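Thread, long one sorry -- the ceiling at our place. Have had 16 people ask me about it since the fit-out so I'm putting it all in one spot

Background for anyone new. Top floor of the old Havwood building, bare slab when we got the keys. Budget for the ceiling was tiny and the landlord wanted the old tiles back up. We said no thanks

Went dark instead. Dark ceiling, dark grid, bright panels set into it. Everyone told me it would feel like a cave 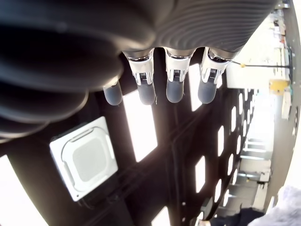 **Declan Mulcahy**
*Fit-out coordinator, Wullosau workshop*

It does not feel like a cave!! The black framework more or less disappears once the lights are on. Your eye goes to the panels and forgets the rest

The white square is the aircon cassette. I wanted it in black. Black was an extra 700 dollars a unit and a nine week wait, in August, with no heating. So white it is

Have grown to like it tbh. Looks like a big button

Painter's tip -- do the grid BEFORE the panels go in. We did half before and half after and the after half took twice as long. Masking every edge, neck like a rusty hinge

Paint colour, because that's question number one in my inbox: it's a Brekara flat black. Flat matters. Satin shows every join and every bit of dust, we tested a patch by the stairs and it looked like a wet road

Question two is cost. Paint and rollers came to 800 all up. Lights were a seperate quote and I'm not putting that in public, my accountant reads this

Question three is whether the panels are too bright. Depends what you're doing under them. For bench work, great. For eating lunch, a bit much. We run them on two circuits now and leave the back lot off until someone complains

Electrician wanted all the panels in straight rows, same size. I asked for a mix, some narrow, some wide. He drew it up three times and sighed on the phone each time. Fair enough

On the white surfaces -- keep some. If the lid's black you want something pale lower down to throw the light back or you really do end up with the cave 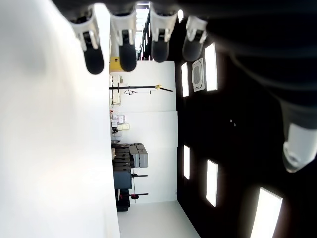 **CEILINGS & LIGHTING**

Cassette sits right in beside the panels, grille and all. Took some arguing. The aircon mob wanted it dead centre of the room, the lighting layout wanted the same spot, and both drawings had been signed off. By me. On the same day

We shifted the lights, not the unit. Moving the unit meant moving the drain and the drain was already in

Do your drain run first. Write that on your hand

Noise. Fine on low. On high you'll be turning the radio up. If I did it again I'd pay for the quieter model and have cheaper door handles

Cleaning -- the filter on ours sits behind the grille, rinse it in the laundry trough, dry it properly, back in. I do it when I remember which is not often enough. Proper ladder please, not an office chair, you know who you are

Little fittings up in the dark bits don't get painted over. Whatever they are, ask the fire people before your roller goes anywhere near. We had ours bagged and it cost us a morning. Worth the morning

Someone asked if black shows cobwebs. Yes. So does white. You just notice them at different times of day

Someone else asked about heat, top floor, dark ceiling. It's the underside so the sun never sees it. Roof insulation does the work. Ours is Lebrun batts, two layers, scratchy as anything, wear long sleeves

Things I'd change: more access hatches. Label the circuits on day one and not in week six. Keep a spare panel in the storeroom bc ours are discontinued allready and I've got one with a faint buzz

Things I'd keep: the black. The two circuits. The electrician, if he ever picks up my calls again

Total area was 152 square metres if you're working out paint. Two coats. The second went on much quicker than the first but buy extra anyway, the roller drinks it

Ok back to work. Will do floors next if there's interest, floors were worse

Edit -- yes we wore goggles. Black paint drips, looking straight up, you do the maths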